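Flarora Community Help
Search all questions Search Advanced search

Is there a good rule for when to stop and when to continue, in hand-held gripper recording at home?

Asked by Fenna Kuipers, November
Print this page | E-mail this page

I coordinate a small group in Zeltstead who record household tasks with hand-held grippers. Each person has a gripper in each hand, and the camera is on the gripper. Later the recordings are used to teach a robot arm the same tasks. We work in people's own homes, mostly tidying of tables and putting waste in a basket.

My problem is with the written rules. We have a two-page sheet that I took over from Jozef Martens, and it says only "keep the work area safe and natural". Everybody reads this differently. One person cleans half of the room before she begins, and another one begins with anything on the floor. I would like to write better rules before we start with the new homes on Monday, but I do not want so many rules that people become afraid to touch anything.

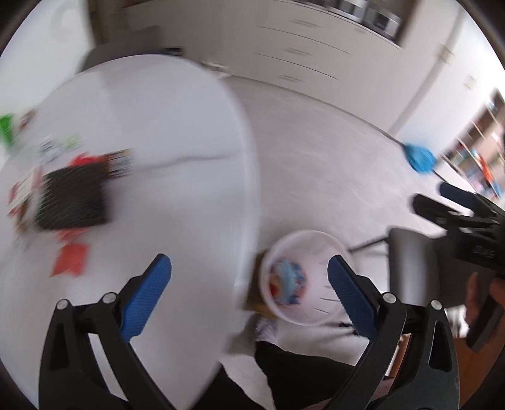
My questions are mainly about three points. First, the floor. Must it be free everywhere, or only where the person will move the feet and the arms? Second, the speed. With a table like the white one, where the wrappers must go from the tabletop down into the pink-white basket beside it, people like to turn quickly, and then the background becomes streaks while the fingers of the gripper stay sharp. Is there a limit that other groups use? Third, do you accept that the person works sitting, with the legs close to the basket, or do you ask everybody to stand?

I have read the general safety advice for robot arms, but it is written for machines that move by themselves, and I find little in it for tools that a person holds. If somebody has a sheet that works in practice, I would be very thankful to see how it is divided.

3 answers

Answer by Han-gyeol Wang

We had the same discussion in Plevside and we ended with two separate sheets. One is for the safety of the person and the other is for the quality of the recording. When they were mixed, people treated a blurred recording as seriously as a cable on the floor, or the opposite.

On the safety sheet we have this for the floor: the place for the feet must be free, and also every place where you will step back. Things against a wall or a cabinet may stay if you do not need to pass there. We do not ask to clean the whole room. The robot will later work in rooms that are not clean, so the recordings should have this too.

For sitting or standing, we allow both, but you choose before the recording and you do not change during it. If you sit, the basket stands beside the knee and not between the feet. You should be able to stand up without lifting your leg over something. Chairs with wheels we do not use.

About speed I can only say what we do. Before the turn the gripper must be closed on the object and still for a short moment. Then turn, and again be still above the basket before you open. The middle of the turn may be blurred, we accept it. What we do not accept is blur at the moment of taking or letting go, because from this the robot has nothing to learn. We checked 171 recordings with this rule and sent back 20, nearly all for opening the fingers too early.

One more rule which is maybe the most useful: the two grippers may not cross each other over the table. If the left hand needs something on the right side, put one tool out of the way first. Pinched fingers were our only real accident until now, and it was a small one, but the person was holding the second gripper too far forward on the handle.

Also write down who may stop the recording. With us it is anybody in the room, also the owner of the home, and you do not have to give a reason.

Answer by Bart Goossens

Just use common sense, it is only picking up wrappers. We have no sheet and no problems. Slow down a bit and it will be ok.

Answer by Amber Mulder

I agree with Han-gyeol about two sheets. I want to add something about privacy, which you did not ask but it belongs in the same papers. The camera goes everywhere the hand goes, so it sees shelves, mail on the counter, family photos. We ask the owner to walk through the room with us before we start and to take away what should not be recorded. It takes 8 minutes or less. After this, the recorder does not move personal things alone.

For the waste tasks, we have also a short list of what may not be picked up: glass, medicine, batteries, and food with liquid in it. Wrappers and paper are fine. The pads of the gripper are wiped between homes. At Lambrechts, where I worked before, this was not written anywhere and some people did it and some did not.

I would keep your sheet at one page for each subject. Ours was longer once and people signed it without reading. If you want, I can send you the headings, but the text is in Dutch and I must first translate it.

Comment by Fenna Kuipers

Thank you Han-gyeol and Amber, this helps me a lot. I will take the still moment before and after the turn, and the rule for crossing. Amber, yes please, the headings are enough, and Dutch is no problem for me.

Print this page | E-mail this page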